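Visit Report: Rolgate Training and Test Site, August

Purpose of the visit

Cidumlow intends to add an automated station to its computer refurbishment line in the next budget year. Two members of the equipment planning group visited the Rolgate site to see comparable work and to discuss price, delivery and floor space. The visit was hosted by Zixuan Xiong, who manages equipment purchasing for the site.

Morning session

The group was shown the hard drive work area at 10:30 a.m. Rolgate bought its arm and its fixtures under separate orders. Ms. Xiong advised against this. The arm arrived on schedule, but the fixture trays took a further 22 weeks, and the service contract had already started by then. Her office now asks for a single delivery date covering all parts of a station.
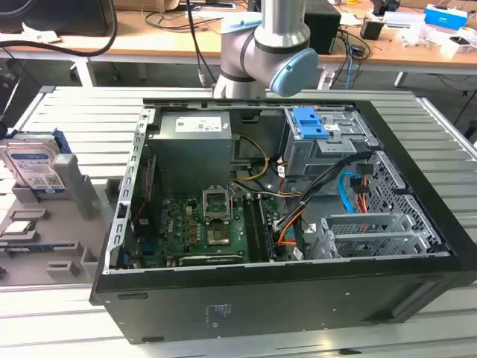

Open desktop tower at the arm station, with a hard drive upright in the fixture tray at left.

Each tray is made for a particular size of drive. Rolgate pays $698 per tray and keeps two spares. Cidumlow handles a wider mix of equipment, and the planning group should expect tray costs to form a larger share of the total than the Firncombe quotation suggests. That quotation lists one tray only.

Floor space and services

The Rolgate station stands close to an ordinary office desk. Ms. Xiong recommended that new buyers reserve at least 30 inches of clear access at the rear for service work. The space now set aside in Building 2 does not meet this figure on the north side. Power is adequate. Network points would have to be moved.

Matters for the budget request

The group asks that the following be entered as separate lines: arm and controller, work surface, trays and spares, operator training, and annual service. Training was left out of last year's draft. Cruzado has offered training at its own premises, with travel to be paid by the customer, and a written price has been requested.

A revised quotation from Firncombe, with the full set of trays included, is needed before the request is submitted.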